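Section 4. Checks before a recording session

Revision dated Sunday, November 10, 2024. Replaces the January sheet, which told people to "inspect the gripper as needed" and was followed exactly as well as that wording deserves.

This section covers the hand-held Masitz gripper and the Bema logging software. It assumes the unit has been assembled as in Section 2 and the battery is charged. If you were handed a unit that somebody says is "good to go," do the checks anyway. A green light in Bema means the software found a gripper. It says nothing about whether the gripper is fit to use.

4.1 Pads and fasteners

1. Switch the unit off at the handle. Do not rely on the pause button in Bema.
2. Open the fingers fully and look at the inner face of each pad. Replace the pads if the surface is torn, lifting at an edge, or shiny from wear.
3. Replace pads as a pair. One new pad against one old one will pull the grip to one side.
4. Press each pad with a thumb. A small amount of give is normal. A click is not.
5. Check the screws in the link arms with the hex key supplied. Snug is enough. The Kurup data sheet gives a torque value for these screws, but it was written for a different housing and we don't trust it here.

Note: Thread locker on the pad screws is often recommended on user forums. We tried it on three units and damaged two of them getting the pads off again. Leave it out.

4.2 Pivots and cables

1. With the power still off, work the fingers by hand from fully open to fully closed and back.
2. Feel for drag at the bushings. If one side moves more freely than the other, stop and tag the unit.
3. Follow the cables along the link arms. They must have enough slack to reach full opening without pulling tight.
4. Check that any zip tie holds the cables together without biting into the jacket. Trim the tail flush.

CAUTION: Keep fingertips out of the linkage while doing step 1. The pads are soft on people's minds because that is where the gripping happens, but the links behind them pinch harder.
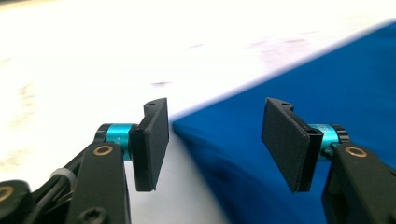 Figure 4-1. Gripper open over a white surface, blue fabric at right. Brass bushings and zip-tied cables are visible at left.

4.3 Work surface and lighting

Most of the advice in circulation about surfaces is habit passed along as if it were a standard. The Zistby checklist, for instance, asks for a "neutral background" and never says what one is. The rules below are ours, and they are short on purpose.

1. Clear away anything that isn't part of the task. Loose thread and scraps count.
2. On a pale surface, turn the lamps down before touching the exposure setting. Once a bright area has gone to pure white, no later correction brings the detail back.
3. When working with cloth, keep the pads clear of the table at the start. Lower them only when you are ready to grip.
4. Note the fabric and the surface in the session log in plain words. "Cloth task" is not a log entry.

Note: Marks on the table do not have to be scrubbed off before every session. They do have to stay the same through a session, so don't clean halfway.

4.4 Test grip

1. Power on and wait for Bema to report ready.
2. Close on the test block 20 times at normal hand speed.
3. Compare the opening width in the log at the first and last grip. Ekrem Türkmen's bench tests found that a drift above 3 percent usually came from a worn bushing – recalibrating hid it for a day or so and then it was back.
4. If the drift is over that limit, tag the unit and pull it. Do not recalibrate and carry on.

The 3 percent figure is a working limit from a small number of units. Treat it as a reason to stop and look. It is no proof that a unit under the limit is sound.

4.5 Service interval

The supplier suggests service every 200 hours. Padmavathi Rao's review of our own repair tags found no good case for that number, and several units needed bushings well before it. Until we have something better, go by the checks above and treat the hours as an upper limit.

Write the result of each check on the tag and sign it. A row of ticks in the same pen, all made at the end of the week, will be treated as no checks at all.

Go to Section 5 for starting a recording.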